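Speaker notes, small things talk. Keep the slides few, talk from these.

**Opening (2 min)**

Say hello, thank the Brirgate library for the room. Ask who has a drawer or a bowl at home that everything gets thrown into. Wait for hands.

My subject tonight is hair clips, hair ties and bead bracelets. People laugh at that. They take up very little space, and they still cause most of the arguments in a house with kids before school. Tell the Mellor story: family of five, one bathroom, every morning held up by a missing hair tie. Keep it short.

**Why the big box doesn't work**

- Deep boxes hide what's at the bottom. You end up tipping the whole thing out.
- Elastic and beads tangle when they're piled up. Metal clips catch on both.
- A lid is one more step. Kids skip it.

Pass around the Orketti tin, the one with 700 beads in it from broken bracelets. Let people shake it. All of those came from one house, and most of the strings had snapped from being pulled out of a pile. Get the tin back before moving on.

**What to use**

Shallow tray with a rim. One layer only. If something has to sit on top of something else, the tray is full and it's time to sort.

Line it. Felt is good, plain paper is fine to start with. Pick a plain color so the small stuff shows up. Round beads roll on a bare tray, and every time you open the drawer they end up in the same corner.

Clips on one side, stretchy things in the middle, bracelets on the other. Don't label anything at this size. (Someone always asks about labels. Answer: labels for shelves, no labels for trays.)

**How to sort**

1. Do it on a bed. Beads bounce on a hard floor and you lose them under the radiator.
2. Take everything out of the tray.
3. Pick up one piece at a time. Check the string, check the clasp, check that the clip still closes.
4. Broken goes in a cup. Mend it this week or let it go.
5. Put back what gets worn. Whatever hasn't been worn since April goes in a bag for a younger cousin or the school fair.

Eleven minutes is what it took me last time, with the radio on. Don't promise people that number, the first go is longer.

Slide: tray on the bed. Leave it up while you talk through the steps again.

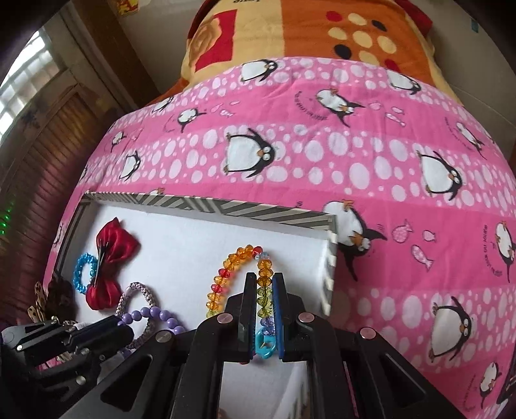
*Kevin Cárdenas, 2019-08-31*

Point to the red bow first. Satin gets crushed in a box and the shape doesn't come back easily, so bows get their own spot. Then the blue bracelet, which overlaps the bow. That's the sort of thing to fix as you go: lift it off and give it a space.

Mention the white lining. The purple beads and the silver-gray hair tie are easy to find against it. Penguins on the sheet will get a comment from the audience, let them have it and carry on.

**Questions**

Likely ones: earrings (separate, with backs on), travel (roll them in a washcloth), where to buy trays. For the last one, say the shop on Stornedano Street had some, and a baking tray works too.

Finish by handing out the felt squares, 2 per person. Leftovers go back in the blue bag. Chairs need stacking before we leave.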